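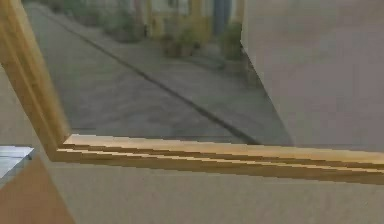 My mother wrote down the price of onions for her whole married life, Divya Chowdary told me, and she never once went back to look at it. She wrote it, she closed the book, and she felt better.

We were speaking in July, on the phone, and I had asked her only whether she kept a household notebook. I expected yes or no. She talked for the length of a train ride from Zadholm to Draneck, which I know because I was on the train.

I grew up in a family with such a book. It had a green cover and lived on top of the refrigerator, and in it were the gas bill, the name of the man who fixed the pump, my vaccinations, and a recipe for lime pickle with two ingredients missing. When I moved abroad I did not take it with me. I kept everything in my phone, like other people my age, and for many years I did not feel that I had lost something.

Then the phone fell in a canal. I will not make this story long. The pictures came back from the backup, but the notes did not, and I discovered that I no longer knew the size of my own vacuum cleaner bags.

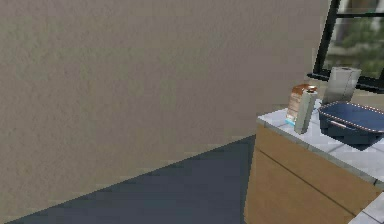 Most entries in a household book begin in the kitchen.

There is a small return to paper now, at least in the towns I visited for this article. The shop Rinance, in the old part of Zadholm, prints a household book of 102 pages with nothing in it except lines and a wide margin. Earlier versions had sections with titles: Health, Car, Garden, Guests. Customers ignored them. They wrote the dentist under Garden, and the shop took the titles away.

Tharun Chettiar has 41 of these books in a cupboard, some of them from his grandfather. He let me read for one afternoon. The oldest ones are mostly money. Later comes weather, and later still come small complaints about neighbors, always with initials. On one page his grandfather paid 314 for a bicycle, and under it, in a different ink, is written "too much." Tharun does not know in which currency. The family had moved between two countries in those years and the books do not say so anywhere. Only the names of the shops change.

I asked him if he would ever copy the books into a computer. He said his cousin had started, in a spreadsheet, and had stopped after the first winter, when she had to decide in which column to put "aunt came, did not stay for lunch."

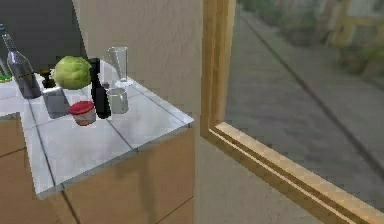
Tiled countertop, with a clear glass bottle at the far left.

Divya keeps her book differently from her mother. No prices. She writes what broke, who repaired it, and what they advised. From the repair firm Devadiga she has seven entries, and five of them contain the same sentence, "do not use so much soap." She says she still uses so much soap.

I bought my own book from Rinance, and I started it on Aug 16, 2025. The first line is the size of the vacuum cleaner bags. After this I sat for a while with the pen. It is strange to write for a reader who may be only yourself, and in a language which is your second one. Should the pickle be in English? My mother dictated the recipe over the phone, in our language, and I translated it as she went. She gave me the missing ingredients immediately. They were mustard seed and sugar, and she was surprised that I had not known them.

I write in it now nearly every evening. Some days it is one word. Yesterday it was "lightbulbs," and I have already forgotten if I meant that I bought them or that I must buy them.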